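Home | Our School | Classrooms | Calendar | Newsletter | Giving | Contact

Songs and Stories Morning at Lullar House

What a lovely start to the summer we have had! Those of you who drove, carried lawn chairs, baked, or simply came along and clapped already know how the visit to Lullar House went, but so many families were traveling that week that we promised to write it all down properly, and so we have (with apologies for the length, because once we get going about this choir it is hard to stop).

For anyone new to Sketon School, Lullar House is the retirement home on the far side of Dernitz, just past the feed store and the old depot. Our middle grades have been writing letters to the residents since last fall. It began as a handwriting project, to tell you the truth, and a rather modest one, but the letters that came back were so long and so funny that the children started asking when they could meet the people who wrote them. One resident had drawn a map of Dernitz as it looked when she was a girl, with the skating pond marked, and that map has been taped up beside the fifth grade coat hooks ever since.

So on Sat 9 July the summer choir boarded the bus with 20 singers, a keyboard, and a very large tub of lemon cookies. They sang for most of an hour in the sunroom. The program was a mix of old favorites the residents had asked for in their letters and 3 newer pieces the children picked themselves, including the round they learned in spring, which came apart a little in the middle and then came back together beautifully. Several residents joined in on the last number, and one gentleman sang a harmony part that our choir has been trying to copy ever since!

After the singing, the children sat down in small groups with their letter partners. We had planned on half an hour for this, and we had to ask the bus to wait. There were stories about ice deliveries and one-room classrooms, about a flood, about a dog who rode the train to the county seat and back. The children wrote down what they could, and the notebooks are now in the front hall for anybody who would like to sit and read. Please turn the pages gently, as a few are coming loose.

We owe a big thank you to Sánchez Bakery for the cookies, and to the five parents who followed the bus with chairs and music stands. The donation jar by the door brought in $314, all of which goes toward large-print books for the Lullar House reading room. If you meant to put something in and didn't get the chance, the school office is still happy to take it, in an envelope marked "books."

A second visit is planned for August, before classes begin again. Permission slips are in the office and need to come back signed, even if your child went the first time. Singers should wear a plain white top and comfortable shoes, and bring a water bottle, as the sunroom does get warm by late morning. 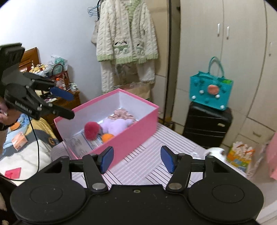

Letter Partners for the New School Year

Several more residents have asked to be matched with a student this fall, so we would love to hear from families in grades four through eight. Letters go out every other week, and the children write them during class. Leave a note with the office or tell your child's teacher at drop-off.

Sketon School, Dernitz | Contact the office | © Sketon School. All rights reserved. | Back to top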